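Fluvstead Robotics Club - Hand and Arm Set-Up Guide
Section 3: Your First Stack

1. Lay the foam board flat on the table and center the green baseplate on it.
2. Tip the loose bricks onto the strip of board behind the plate. Mixed colors are great - sorting comes later!
3. Check that the cable has a free loop at the wrist.
4. Run the Stalix warm-up, then bring the hand down over the plate.
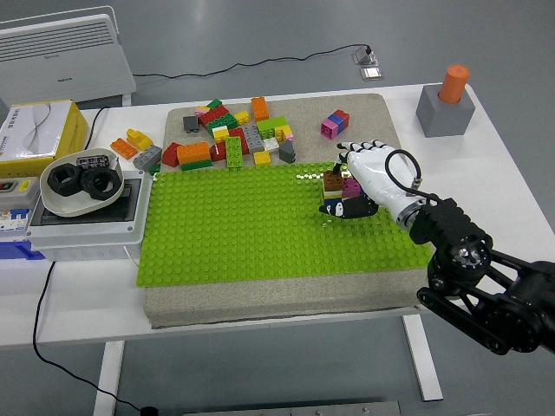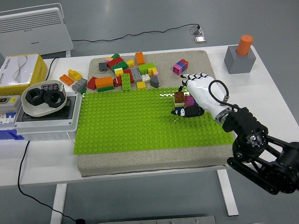
Hand low over the green plate, thumb under the bricks.

5. Close the fingers slowly. Set the grip limit to 332 and leave it there for your first few tries.
6. Save your run under your team name and go again. You'll get quicker, and it's a real thrill when you do!

CAUTION: Keep your own hands off the board while the arm is powered.

Note: Teodoro Palacios keeps the spare bricks in room 451.

Revised 8/24/23, Slamet Sutanto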